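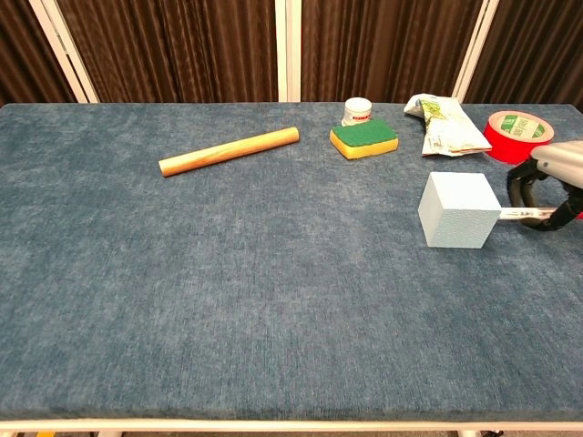 Photo: Orkeck workshop, bench 2

Tue 28 September

Bench 2 has its carpet. Blue-gray, feltish, and if you squint it could be a pair of jeans that somebody ironed flat and gave up on. The white edge along the front still shows, which I wanted, so you can tell by feel where the table stops.

Reason for the carpet, for whoever reads this after me: on the bare top everything round left. The dowel was the worst. You'd set it down, turn to write the label, and hear it hit the floor on the Breathnach side. I tried tape and a folded towel. In April I tried a shallow tray, and then spent the spring looking for things under the tray.

Roll test this morning. Dowel laid down and nudged with one finger, 9 goes on bare tabletop (before the carpet went on) and 9 on carpet. Bare: off the edge 3 times, and the rest were only a matter of patience. Carpet: stayed on every time. It moves a little and then thinks better of it. I left it lying at a slant toward the back and it was still at that slant after coffee, so I'm calling that a long-duration trial.

Small white jar with the red and white label: stands fine. I had worried the pile would make it tippy. Lid stays on the jar from now on, please. We have all read the carpet cleaning instructions from Condent and they come down to "don't."

Sponge: keep it green side up. The scouring pad grabs the fuzz if you put it face down and drag, and the fuzz is not coming back. Yellow side slides all right. Also, a DRY sponge. I shouldn't have to write that, and yet look at the old cover from Nornamcombe.

Things live along the far edge and over to the right. The near half is for working and gets cleared at the end of the day. I know it looks like free parking.

Curtains: the brown ones behind the posts stay shut. I had a go at opening them and the glare on the jar label made it hard to read from my side. They do make the place feel like a small-town funeral home but the light is even and I've stopped noticing, mostly.

The lighter band across the middle of the carpet: I brushed it both ways and it's still there. Could be the fold from shipping. Will try steam on the offcut first, not on the bench.

Carpet came to 77 with delivery. Receipt is in the drawer, under the towel.

To do: steam the offcut. Ask Condent if they sell the same color in a second piece, for bench 3. Find out who has the good scissors.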